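Hasholm Repair Help
Home > Small appliances > Power and control boards

Is a "board with case back" listing worth the money, or am I buying someone else's fault?

Posted by kettleandfuse
2018-03-06

I have an Evex dehumidifier that stopped in the middle of the night. No lights, no fan, no beep. The plug fuse is fine and so is the socket. A local repair shop looked at it for two minutes and said "it'll be the board", which is what they said about my last one, and that turned out to be a switch.

A new board from the official parts desk is 143 pounds before postage. On the Sandoval marketplace there are used ones, sold still sitting in the plastic housing with the wires attached, for far less. The sellers all write "tested working" and none of them say how they tested it. I asked one and got a thumbs up.

What I want to know is whether anyone has bought one of these and had it last, and what I should look at when it arrives. I can use a screwdriver and a cheap meter. I can solder, badly. I don't want to be told to buy a new dehumidifier.

3 replies

Posted by oldsolder_nw

I've bought several used boards over the years, for washing machines mostly, and I'd say treat "tested working" as decoration. It may mean the seller plugged it in and a light came on. It may mean nothing at all. Go by the returns policy and by what you can check yourself.

I would also question the diagnosis before spending anything. Most dehumidifiers have a float switch for the tank and some have a thermal fuse, and either can leave you with what looks like a dead machine. Unplug it, leave it unplugged for a good while, and only then take the cover off. The larger capacitors on a mains board can hold a charge after the plug is out, and I don't trust anybody who says theirs are safe because they're small. Put the meter across them on the DC range before you touch anything.

If the fuses and the float switch check out, fine, look at the board. When a used one arrives, set it on a clear, pale surface in good light. A white table is ideal, as you'll spot a dropped screw or a flake of solder straight away. Leave it in its frame for the first look. People are in a great hurry to get boards out, and that is how corners get cracked.

The thing to study first is the capacitors, the silver cans. They should have flat tops. A domed top, or brown crust round the foot, means the board has had a hard life whatever the listing says. Flat tops don't prove they're good either, so don't let a seller wave that at you.
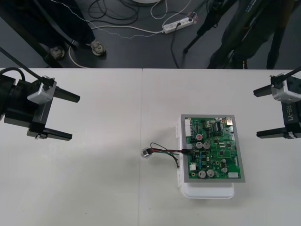 What to check once it is on the table

1. The wires. Follow each one back to the board and tug it very gently. Red, black and green is a common enough mix, but I wouldn't assume what any colour does on a board I hadn't met before. Compare the plug on the end with your old one, including the order of the wires in it. Sellers swap plugs.

2. The sockets on the board. Look inside the white connectors for pins that are bent, dull or brown. Heat marks round a connector would put me off more than a tired capacitor, which you can at least replace.

3. The part number. It needs to match in full, with any letter at the end. Boards from the same range can look the same and carry different software. I have been caught by this.

4. The back. You will have to unclip it from the frame for this one. Look for dull rings round the solder joints on the heavy parts. If they've been redone, ask why.

5. The plastic housing. It's worth having if yours has gone brittle. Otherwise it's just more postage.

If a capacitor does want changing, match the capacitance, don't go below the voltage printed on it, and buy the 105 degree sort. One marked 1000 microfarads should be replaced with 1000 microfarads, and the stripe goes back where the stripe was. Take a picture first. I know everyone says that, and I still forget.

Posted by dampcellar

I had the same machine and I bought a Jimoron repair kit, which is 6 capacitors in a bag and a sheet of paper. Two of them were the wrong size for the holes. It ran again afterwards but I also cleaned all the plugs while I was in there, so I couldn't tell you which of those did it. It was May when I did mine and it's still going. Just buy the kit.

Posted by third_shelf

I'd be careful with the reply above. Changing every capacitor because a bag of them was for sale isn't a diagnosis, and if you solder badly (your words) you have that many more chances to lift a track. Plenty of dead boards have perfectly good capacitors and one failed regulator or a cracked joint.

I'm not convinced by the used boards either, to be fair. These were taken out of something, and people don't often dismantle a working dehumidifier. Some will have come from machines with a leaking coil or a smashed case, and those can be decent buys. Ask what was wrong with the donor. If the seller can't answer, offer less or walk away.

Set your meter to 200 ohms and check the fuse on your own board before you order anything, with the power off and the plug out. Plenty of boards have one soldered in, sometimes a little drum or a glass tube, sometimes under a sleeve. If it's open, don't simply fit another and switch on. Something blew it, and the usual suspects are the rectifier and the surge protector next to it.

And get the shop to tell you what they measured. If the answer is nothing, you haven't had a diagnosis yet.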